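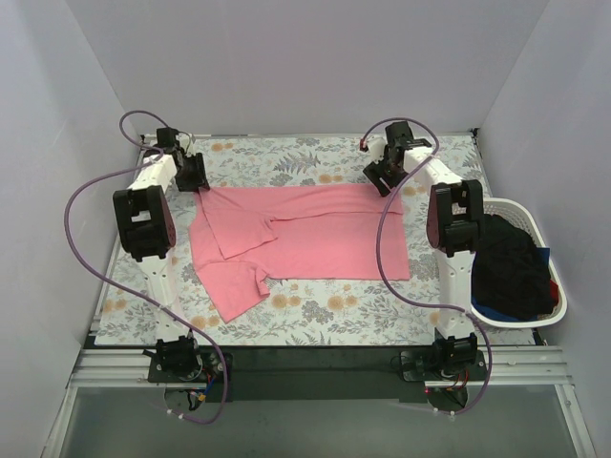 A reader in Stenden writes that every T-shirt she folds comes out of the drawer looking slept in, and would I please explain how to do it without buying a gadget. Gladly. The gadget people have had enough of our money.

Lay the shirt face down and smooth it from the middle out. Sleeves too, even the one that fights back.

Fold one side in to the center of the back, then turn the sleeve down along the new edge. Do the other side. You should have a long strip, slightly wider at one end if you rushed.

Bring the hem up to just short of the collar. Fold in half again, or in thirds if your drawer is shallow. My Trovach dresser is very shallow and cost 400 dollars, so thirds it is.

Stand the shirts on edge, like files. Leave a little slack in the row or you'll crush the whole lot pulling one out.

Linen will crease anyway. Hang it up and go do something else.

Related
How to fold a fitted sheet, more or less
Getting deodorant marks out of black cotton
Sock drawers: a truce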